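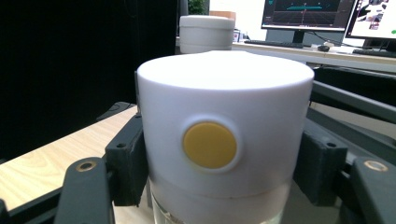
## Handling lidded containers with the Duser hand-held gripper

The Duser is supplied on loan by Plutham to households and small workshops that wish to record everyday tasks for later use on a robot arm. The following advice applies to round containers with a push-button cap. It replaces the sheet issued in October.

### Before starting

- Wipe the cap and both finger pads with a dry cloth. Grease on either surface is the usual cause of slipping.
- Stand the container on a level table, with the button facing the user.
- Check that the brass-coloured inserts in the gripper arms sit level with the surface around them. A raised insert should be reported to the service desk.

### Taking hold

1. Open the fingers wider than the cap and lower them on either side of it.
2. Close slowly until both pads rest flat against the cap. The button should remain clear of the pads.
3. Lift straight up, and keep the first lift low – a hand's width is sufficient.
4. Set the container down fully before releasing the trigger.

Contents should not exceed 800 grams. Glass containers may be used, but users are asked to practise with plastic ones first.

### Care and charges

Pads wear unevenly and should be exchanged as a pair. A replacement pair costs £135, and the full service, including new pads and a check of the linkage, costs £222. Loan users pay for neither during the first year.

Requests for service should be addressed to Geetha Kamath. Questions on recording may be sent to Orest Kostiuk, quoting the loan number printed on the delivery note.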